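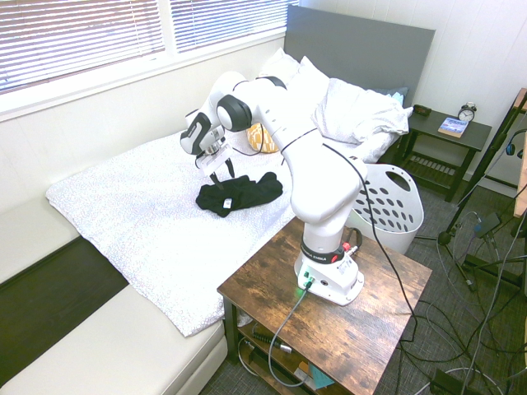 *Fig. 1. Black garment on the blanket, small white tag near the lower edge.*

# What the tag says and what we do anyway

Textiles and Daily Life, summer project
Tainá Lopes
August 6, 2019

I picked care labels because I shrank a sweater in January and was still mad about it when we had to choose topics. It was a Drudetti cardigan, half wool, and the tag said hand wash cold in letters I had never once looked at. My partner Rosimeire Evangelista has the opposite problem – she hand washes everything, including socks – so between us we figured we had both ends covered!

## What we wanted to know

Do people read the tag before they wash something for the first time? And if they read it, do they do what it says? We also wanted to find out which of the little symbols people can name, but that part grew on us and almost ate the whole project.

## How we did it

We asked 30 people in Nava to let us go through the clothes they had worn and washed that month. Most were students in our building, plus a few parents and one very patient landlord. For each item we wrote down the fiber content and the washing instructions, then asked the owner how it usually got washed. We ended up with 311 items, which took way longer than planned (jeans tags are tucked into the strangest places).

Anything with the tag cut out or faded blank went on a separate list. I wish we had asked why people cut them out. A couple of them told us it was the itching, but by then we were halfway through and didn't want to change the questions.

After that we did a symbol test. Rosimeire drew the symbols on index cards and people told us what each one meant. The triangle was a disaster. People guessed "caution," "recycling" and "tent." It's bleach, and I have to admit I looked that up the night before.

## What we found

Almost everybody sorts by color and hardly anybody sorts by fabric. Black clothes got the most careful treatment in terms of cold water, and then went straight into a hot dryer with the towels. When I asked about this, people said cold keeps the black from fading, and they're right as far as it goes, but tumbling rubs the surface and that makes it look gray too.

Brand made a difference we hadn't expected. Rukham sews in one big tag with the instructions written out in words, and owners of Rukham shirts could often repeat them to us. Drudetti uses symbols only, on a shiny strip, and those owners mostly shrugged. I'm trying not to be bitter about my cardigan here.

Detergent came up a lot. Several people told us they use Bririne because it's "gentle," and they took that to mean the temperature didn't matter anymore. We didn't test this. Our teacher says it belongs in a different project, so I'm leaving it alone.

## Problems

Our group was small and we knew most of them, so they may have wanted to look good in front of us. We also asked about habits and never watched anyone do laundry. Rosimeire thinks a diary would work better and I agree, except that getting people to fill one out for a month sounds awful.

The fiber tables and the index card drawings are in the green folder. The sweater is in there too, if anyone wants to see it – it now fits my niece's bear.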